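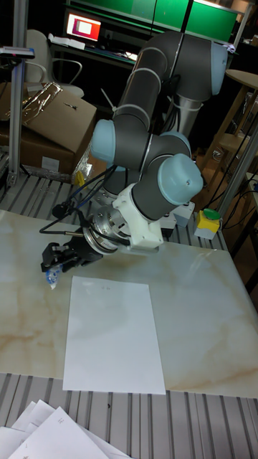 Vallaron recrute, pour son atelier de conditionnement de Covthorpe, un technicien ou une technicienne de cellule robotisée, en contrat à durée indéterminée, temps plein. Le poste est créé dans le cadre de l'automatisation de la ligne de préparation de documents et d'échantillons, engagée au mois de mai. Les opérations concernées sont des opérations de prise et de dépose de petits objets souples ou de faible masse, effectuées jusqu'ici à la main. Le bras articulé est équipé d'une pince noire à deux doigts, montée sur une bride métallique par l'intermédiaire d'un support blanc imprimé en 3D ; la personne recrutée devra savoir concevoir, imprimer et remplacer ce type de support. Les prises portent sur des pièces dont la forme n'est pas constante, comme le petit morceau bleu translucide tenu entre les doigts au-dessus de la feuille blanche, et le réglage de la fermeture représente une part notable du travail quotidien.

Référence de l'offre : 466
Lieu : Covthorpe, bâtiment Bruka
Date de publication : 2021-11-28
Nombre de postes : 2
Statut : technicien, forfait horaire
Rattachement : service méthodes

1. Contexte

L'atelier prépare des envois composés de documents papier, de sachets et d'échantillons de matière. Le volume moyen est d'environ 320 envois par poste. Jusqu'à présent, chaque poste manuel regroupait la préparation des feuilles, la prise de l'échantillon, la dépose, le contrôle visuel et la mise en carton. L'automatisation retenue ne porte que sur la prise et la dépose. Le contrôle, la mise en carton et l'approvisionnement restent à la charge des opérateurs.

L'intégration mécanique et électrique a été confiée à la société Bondarchuk. La phase d'intégration est terminée. La maintenance de premier et de deuxième niveau, les réglages et l'évolution des programmes sont repris en interne à compter de la prise de fonctions des personnes recrutées. Bondarchuk conserve la maintenance de troisième niveau (réducteurs, armoire de commande, remplacement d'axes).

2. Ce que l'automatisation change pour l'atelier

Les candidats doivent connaître les conséquences du projet sur l'organisation, qu'ils auront à expliquer et à faire évoluer avec les équipes.

Les postes d'opérateur sont maintenus en effectif. Leur contenu est modifié comme suit :

- suppression de la prise manuelle répétée et du geste de pincement associé ;
- ajout d'une tâche d'approvisionnement de la cellule en feuilles et en échantillons ;
- ajout d'une tâche de reprise des pièces non saisies ou mal déposées ;
- renseignement d'un relevé d'incidents, aujourd'hui sur papier, à transférer sur support informatique.

La cadence n'est plus fixée par l'opérateur mais par le cycle de la cellule. Ce point a fait l'objet de réserves de la part des équipes lors de la consultation. Il a été convenu que la vitesse du cycle ne serait pas modifiée sans passage préalable en réunion d'atelier, et que tout opérateur peut demander une pause de la cellule sans justification écrite. Le technicien est tenu d'appliquer cette règle, y compris en période de forte charge.

Les données issues de la cellule (temps de cycle, nombre d'arrêts, défauts de prise) servent au réglage de l'équipement. Elles ne sont pas rattachées à un nom d'opérateur et ne sont pas utilisées pour l'évaluation individuelle. Le technicien a accès à ces données et signe à ce titre un engagement de confidentialité.

3. Missions

3.1 Conduite et réglage

Mise en service de la cellule en début de poste, vérification des positions de référence, contrôle du fonctionnement de l'arrêt d'urgence. Réglage de la course et de l'effort de la pince en fonction de la matière. Ajustement des points d'approche et de dégagement. Vérification de l'état de la surface de dépose et des reflets susceptibles de gêner la détection.

3.2 Programmation

Écriture et modification des séquences de mouvement. Gestion des versions de programme, avec retour possible à la version antérieure. Toute modification d'une trajectoire passant au-dessus de la zone d'approvisionnement est validée à vitesse réduite, en présence d'une seconde personne.

3.3 Maintenance

Contrôle périodique du serrage de la bride et des vis de support. Contrôle du cheminement des câbles le long du bras, en particulier au voisinage du poignet. Nettoyage des doigts. Tenue du stock de pièces de rechange imprimées. Rédaction des demandes d'intervention à destination de Bondarchuk.

3.4 Accompagnement des opérateurs

Formation au poste : redémarrage après arrêt, reprise manuelle d'une pièce, lecture des messages de défaut. Participation à la réunion d'atelier hebdomadaire. Mise à jour des fiches de poste affichées en cellule. Les fiches sont rédigées avec les opérateurs et relues par eux avant affichage.

3.5 Sécurité

Tenue à jour de l'analyse de risques de la cellule. Consignation avant intervention dans la zone de mouvement. Le technicien peut suspendre la production s'il juge que les conditions de sécurité ne sont pas réunies ; il en informe ensuite le responsable de poste.

4. Profil recherché

Formation de niveau bac+2 en automatisme, maintenance des systèmes, mécatronique ou équivalent. Les candidatures issues de la conduite de ligne, sans diplôme technique mais avec une expérience de réglage démontrable, sont examinées au même titre.

Compétences exigées :

- programmation d'un bras articulé, quelle que soit la marque ;
- lecture de plans mécaniques et de schémas électriques ;
- modélisation de pièces simples et usage d'une imprimante 3D à dépôt de fil ;
- rédaction en français de consignes courtes et sans ambiguïté.

Compétences appréciées :

- notions de vision industrielle ;
- langage Python ;
- expérience de la préhension de matières souples (film, sachet, papier) ;
- anglais technique lu.

L'habilitation électrique est prise en charge par l'entreprise si le candidat n'en est pas titulaire.

5. Candidatures internes

Un des deux postes est ouvert en priorité aux opérateurs de l'atelier. Un parcours de formation est prévu avant la prise de fonctions, sur le temps de travail et avec maintien du salaire. À l'issue du parcours, le candidat interne peut demander le retour à son poste antérieur, aux mêmes conditions de rémunération. La candidature interne n'est pas soumise à l'accord du responsable de poste. Elle est adressée directement au service du personnel.

6. Conditions d'emploi

Horaires en deux équipes alternées, matin et après-midi, sans travail de nuit. Station debout fréquente, travail sur écran pour la partie programmation. Niveau sonore modéré. Port de chaussures de sécurité obligatoire dans l'atelier, bijoux et vêtements flottants interdits à proximité de la cellule.

Rémunération selon la grille en vigueur et l'expérience, prime d'équipe, prime annuelle. Restauration sur place. Stationnement vélo et voiture. Le poste n'est pas compatible avec le télétravail, sauf pour les travaux de documentation, après accord du service méthodes.

Les postes sont accessibles aux personnes en situation de handicap. Les besoins d'aménagement peuvent être signalés dès l'envoi du dossier.

7. Procédure de recrutement

Le dossier comprend un curriculum vitae et une note d'une page décrivant une opération de réglage ou de mise au point réalisée par le candidat : situation de départ, mesures effectuées, modification apportée, résultat constaté. La lettre de motivation n'est pas demandée.

Les candidats retenus sur dossier sont reçus pour un entretien, suivi d'un essai pratique dans l'atelier. L'essai consiste à régler une séquence de prise et de dépose sur une pièce souple fournie, puis à rédiger la consigne correspondante à destination d'un opérateur. L'usage de notes personnelles est autorisé. Un opérateur de l'atelier assiste à l'essai et donne un avis écrit, qui est communiqué au candidat sur demande.

Une réponse est adressée à tous les candidats, y compris en cas de refus.

Les dossiers sont à transmettre par courrier au service du personnel, Vallaron, bâtiment Bruka, Covthorpe, ou à déposer à l'accueil du site, en rappelant la référence de l'offre. Les dossiers sans note technique ne sont pas étudiés.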